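Drustport Campers and Paddlers – notes from the February get-together

Hi all, me again with the notes. I type slower than you lot talk, so if I've put your words in somebody else's mouth, shout and I'll fix it before these go in the binder.

We got going at 7:10 pm with 12 of us in the room. Heledd James was in the chair. Apologies from the Meredith family, who are all down with the same cold. Last month's notes were agreed with one change (the spare tarp is green, and I'd written blue – sorry!).

1. New shade canopies

This took up most of the evening, no surprise. Our two old canopies are on their last legs, literally in one case, and we need something bigger for the lake weekend. Heledd had brought prices for two models. The Brarano is a pop-up with a steel frame and comes in at $875 for the pair with side walls. The Cundinen is lighter and cheaper, but you buy the side walls separately and by the time you've done that you've saved $69 and that's it.

Bernadette Bouvier has used a Cundinen at her sister's place and liked how fast it went up, but she said the carry bag split along the zipper the second summer. I asked if the bag mattered all that much and got a very firm yes from everyone who has ever walked from the far parking lot to the beach with one of these things on their shoulder.

We went back and forth on weight for quite a while. The Brarano pair needs two people per canopy and a decent cart. Heledd thinks our existing cart will cope if we put new tires on it. I'm less sure, having pushed it.

Vote: nine for the Brarano, two for the Cundinen, one undecided. Heledd will place the order once the money has been moved over. 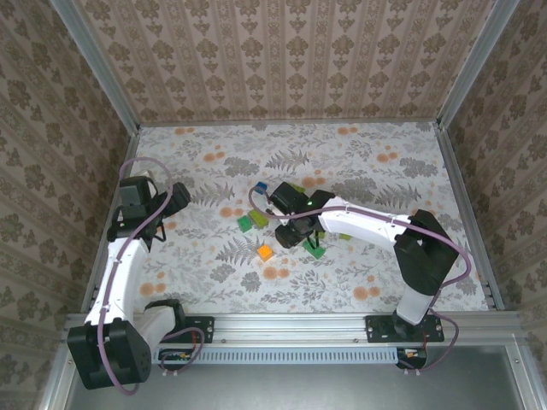
2. Folding chairs

We own 26 club chairs on paper. Bernadette went through the shed and says five of them have torn seats and one has a leg that folds when you don't want it to. That last one has been tagged DO NOT SIT and I'd ask people to please take the tag seriously, because I didn't and my coffee paid for it.

She wants to try re-stitching the torn ones with heavy thread before we spend anything. I offered to hold the fabric while she sews, which is about the limit of my skills. If the stitching doesn't hold we'll look at buying replacements in the fall, when the stores are clearing out their summer stock.

There was also a request for a few higher chairs. Several members find the low beach ones fine to get into and pretty awful to get out of! Everyone nodded at this, including people I'd have called young. Heledd will get a price for four of the taller kind with proper armrests.

3. Coolers

The big cooler still smells of fish. We've tried baking soda and we've tried vinegar. Somebody suggested crumpled newspaper with the lid shut for a week, so it's coming home with me and going in the garage. I'll report back next time.

Agreed that bait goes in the small red cooler and food goes in everything else. Bernadette will write it on the lids in marker.

4. Lake weekend

Same campground as last year, and the group site is held for us until the end of the month. I need a deposit and a headcount from each household before then – a text is fine, just don't tell me in the parking lot, I'll forget before I reach my car.

Kayak roof racks: we can lend out two sets. Ask Heledd, and please bring the straps back with the rack this time.

5. Anything else

The lantern batteries are all dead. I'm buying more and switching us to the rechargeable kind as the old ones give out.

A question came up about lending club gear to friends who aren't members. Opinions all over the place, and it was getting late, so it goes first on the list next month.

To do:
Heledd – order canopies, price the taller chairs, tires for the cart
Bernadette – chair repairs, cooler lids
Me – fishy cooler, batteries, headcount for the lake

We finished at 8:50 pm. Next meeting is same room, same time, and it's the Merediths' turn to bring snacks if they're feeling better.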